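The empty tray

There is a particular sort of person who can't start work until the desk is sorted, and for most of my adult life I've been the other sort. I once wrote an entire commissioned piece on a laptop balanced on top of a road atlas, a bag of clothes pegs and a tax return. It was late, but it got done, and I was quite proud of that atlas.

So when I tell you that I've spent the whole of February thinking about desk organisers - dreaming about them, on one awful night - you'll understand that something had gone wrong. What had gone wrong was a bank card. I'd put it on the desk to buy a train ticket, and by the time I'd chosen my seat it had vanished. I looked under everything. I cancelled it, waited a week for the new one, and found the old one inside a birthday card I'd forgotten to post. To my sister. Who would have been very surprised.

That evening I did something I'd never done before and emptied the desk completely. Every last thing went on the spare bed, and I stood there looking at it all with a cup of tea going cold in my hand. If you've never done this, do it, but pick a night when you don't have guests coming. The bed was full. I had nine phone chargers, for phones belonging to at least three different decades. I had a stapler with no staples and, in a separate envelope, staples that fitted some other stapler. I had pens from hotels I have no memory of staying in!

I'm a bit ashamed to say I counted the pens and pencils. There were 30 that worked and a great many more that didn't, and I can report that I'd been using 2 of them. The others were simply along for the ride.

Now, I'd always thought of desk organisers as something you got from an aunt. Growing up, we had one in the hall by the telephone, brown, with a slot for letters and a round hole that was meant for a pair of scissors and always held a comb. It never organised a thing. It was where post went to be ignored. But I live in a small flat, my desk is also where I eat lunch, and there's nowhere to put a proper chest of drawers without blocking the radiator. If I wanted order, it was going to have to happen on top.

I went about it the way I go about everything, by buying the wrong one first. The first was a bamboo carousel from a shop called Pirelmont, in Itlow, where I'd gone for curtain hooks. You spin it and your pens come round to you like luggage. Lovely for an afternoon. Then I put a ruler in it, and every time I gave it a twirl the ruler swept my mug towards the edge of the desk like a barrier at a car park. It lives in the kitchen now with wooden spoons in it and is perfectly happy.

The second was a mesh affair, all black wire, with seven little drawers along the bottom. I was very taken with the drawers. Drawers feel grown up. But the trouble with a small closed drawer is that you have to remember what's in it, and if I could remember where things were I wouldn't have been shopping for organisers in the first place. Within a fortnight one of them held a single grape stalk and I couldn't have told you why.

It took me those two goes to work out what I needed, and I'll pass it on for what it's worth. I need to see things. If it has a lid, a door, a flap or a drawer, I'll put something in there and grieve for it later. Open trays, that's the stuff. Low at the front so you can look straight down into the compartments, and high at the back for the books and papers that would otherwise lie flat and start a pile. It's the piles that do for me. A pile looks so innocent when it's only a gas bill and a magazine.

The height business matters more than you'd think. With the tall bit behind and the low bit in front, your hand goes to the nearest thing first, which ought to be the thing you use most. My mesh one had it the other way about, and I was forever reaching over a cliff of notepads to get at a rubber.

Colour, too. I know, I know. But I'd only ever owned black and grey desk things, because I thought that's what serious people had, and they make a desk look like the back of a hi-fi. A pale plastic tray does a lovely practical job as well, which is that you can see what's in the bottom of it. A black paperclip in a black pot is gone for good. In a pale one it sits there waving at you. The price you pay is that a pale one shows every speck and scuff, so you'll be at it with a damp cloth, and I've decided I can live with that. A damp cloth takes a moment. The bank card took a week.

A word about holes. The better file racks tend to have slots cut all through the sides and the back, and I'd assumed that was just for looks or to save on plastic. But a solid rack is a wall. Put one on a small desk and you feel as if you're working in a cupboard. One you can see through lets the light across, and the room carries on behind it, and you don't get that hemmed-in feeling at four in the afternoon when it's already getting dark. I wouldn't have believed it mattered until I'd sat behind both.

Then there's the question of what you're allowed to put in it, and this is where I nearly came unstuck again. Having got an organiser with the right number of compartments, I filled them. All of them, to the brim, in one glorious evening with the radio on. The 30 working pens went in. The staples went in. A tape measure, some foreign coins, two lip balms and a key I've been keeping since I moved house. It looked like a jumble sale by bedtime, and all I'd done was stand the mess up on its end.

So out it all came, back to the bed. And I made myself a rule, which was that the tray would stay empty for a week, and nothing could go in until I'd wanted it. Wanted it properly, I mean, got up from the chair and gone to the spare room to fetch it. Then it could come back and have a place.

It's the best thing I've done in ages. I was so sure I'd be traipsing back and forth all day! By the first evening I'd fetched a pencil. The day after, a pair of scissors and the sticky tape. Then nothing at all for ages, and then a second pencil, after I'd sharpened the first one down to a stub out of nerves. The foreign coins weren't missed. Neither was the stapler, or the key, or a single one of the nine chargers, although I did keep one back in case (you never know, and my mother would haunt me).

The hardest thing was leaving the gaps. An empty compartment seems to call out for something, doesn't it? I'd walk past with a hair grip or a receipt and my hand would drift towards it of its own accord. I got through the first few days by treating the empty bits as if they were booked. Somebody's coming for that one, I'd tell myself, leave it be. I still do it now and I'm a grown woman with a mortgage.

The file rack got the same treatment. I'd been planning to load it up with all my folders: insurance, the boiler, a thick one from a firm called Dromadden about a damp course, the lot. But I don't need the boiler at my elbow every day. It's never once come up while I was writing. The folders went in a box under the bed with a label on it, and the rack was left for whatever I was reading or working from at the time. One thing, sometimes two if I'm being greedy.

One book on its own in a rack does lean, I'll warn you. It'll slump over against the side like a teenager at a bus stop. People fuss about this and buy bookends, and you can if you like, but I've come round to it. A leaning book is easy to get your fingers behind. It's also a bit of a nudge, because there it is with its cover facing out, asking whether you're going to read it or not. I've got through more in the last month than in the whole of the autumn, and I put it down to having only one at a time in my eyeline.

I told all this to the woman at the stationery counter in Juhász, where I buy my notebooks, and she said most people come back for a second organiser within the month because the first one's full. She was quite cheerful about it, as you would be. Her own desk at home, she told me, has nothing on it except a lamp and a cat.

As for the spare bed, I cleared it in the end. A bag went to the charity shop, a smaller one went to the tip, and the chargers are in the hall waiting for me to find out where one takes chargers. The birthday card got posted too, several months late and with an apology written up the side. My sister rang to say thank you and asked if I wanted the organiser from Mum's hall, because she's found it in her loft, comb and all. I've said yes. It can go by the front door, and I'm only going to let it have the post. 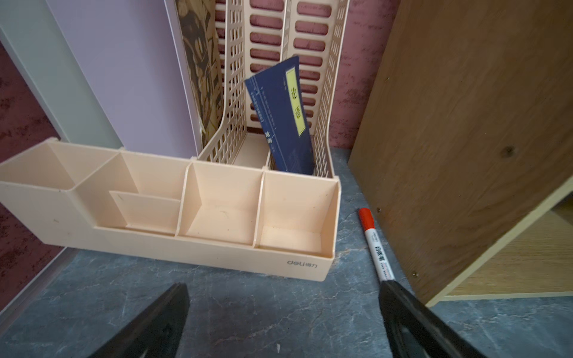 She's bringing it down at Easter, so I've got until then to clear the shelf by the door, which at the moment holds three umbrellas, a bicycle lamp and the grape-stalk drawers. I've started by putting the umbrellas on the spare bed.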